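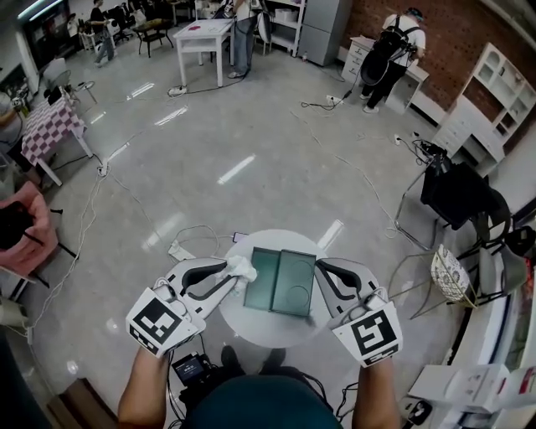
Since our last report to you in May, most of our effort at Mistdale has gone into the hand-held gripper comparison, and I am glad to say we have a good deal to tell you. You will remember that we asked for support to put two designs side by side, the Stamis and the Kwok, and to find out which of them gives us demonstrations an arm can learn from. We chose household jobs for this, small fiddly ones, and the box-and-cloth task has become the one we talk about most at lunch. The operator works at the little round table with a gripper on each forearm, pinching a crumpled white cloth with the left one at the edge of the open green box while the right one waits close by. It looks simple enough on paper, but thin fabric against a hard edge is exactly where the finger pads earn their keep, and it is where we have learned the most.

We set ourselves a target of 300 recordings per design and have now passed it for both. Across all tasks the total stands at 2,530 usable recordings, made up of 36 different household jobs. The Stamis is the more comfortable of the two for long sessions, and our operators reach for it first when given the choice. The Kwok closes more firmly and holds cloth better, but it tires the wrist, so we now stop for a rest every 15 minutes when it is in use. That slowed us down more than we had planned for - I would still make the same decision again.

Tracking has been the harder part of the work. The square markers on the backs of the grippers read very well when they face the head camera and rather poorly when the operator turns a hand over, as people naturally do when folding. We tried asking everyone to keep their wrists flat, and the recordings became stiff and slow, so we dropped that idea and are improving the software instead. Cables are our other headache. They run across the floor to the power strips, and with several people recording in the same room we spend more time than I like stepping over them. A battery pack is on order.

Spending is in line with the budget you approved, apart from a small overrun on replacement finger pads, which we have covered from the travel line. Over the next period we will replay the cloth recordings on the Aller arm, finish the wrist tracking work, and send you the full comparison tables along with a selection of recordings. You would be very welcome to visit and try both grippers yourselves - please allow a whole morning, as people tend to want a second turn.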